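About Indora

Indora rents tableware and kitchen basics for gatherings that are too big for the cupboard at home and too small for a caterer. We work out of one building in Mestwood, and most of our orders are picked up at the side door.

The business was started by Hacer Bozkurt, who had been lending her own bowls and serving dishes to neighbors and wanted a better way to keep track of them. Tùng Ung joined later to run the packing room. The two of them still own the company together.

What we rent

Our everyday line is called Sezer. It is plain on purpose: bowls and cups in solid colors, no patterns, shapes that go in a home dishwasher. We keep 593 pieces of it on the shelves. The Avivau line is for sit-down dinners and includes platters and pitchers. You can mix the two in one order.

How an order is packed

Everything is laid out on the table before it goes into a bin. Bowls are put out first, grouped by color, then cups. The packer checks each piece for chips along the rim and sets aside anything that needs another wash. Only then does the bin get filled, with the heavy pieces at the bottom.

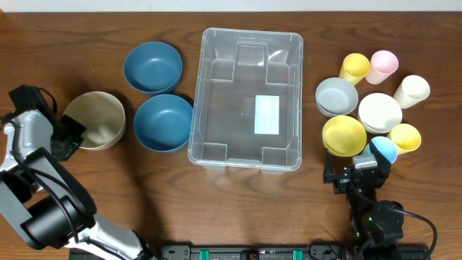 We use clear bins so that you can see what you have without unpacking it. The packing list goes in last, on top. When you are done, put the pieces back in any order you like — we sort them again when they come in. Please scrape off food, but you don't need to wash anything. Washing is included in the price.

Orders are held for pickup for 48 hours. If you need longer, call us and we will move the bin to the back shelf. Delivery is available inside Mestwood for orders of 83 pieces or more.

Broken and missing pieces

Things break. The first 2 pieces in any order are covered. After that we charge the replacement price printed on your packing list. If one of our cups turns up in your kitchen months later, bring it back and we will refund what you paid for it.

Visiting

You are welcome to come in and look at the colors before you order. Ring the bell at the side door, as the front is used for storage. We close for one week in October to go through the shelves and retire worn pieces, which are sold at the door at a low price.

Page last updated 10 August 2023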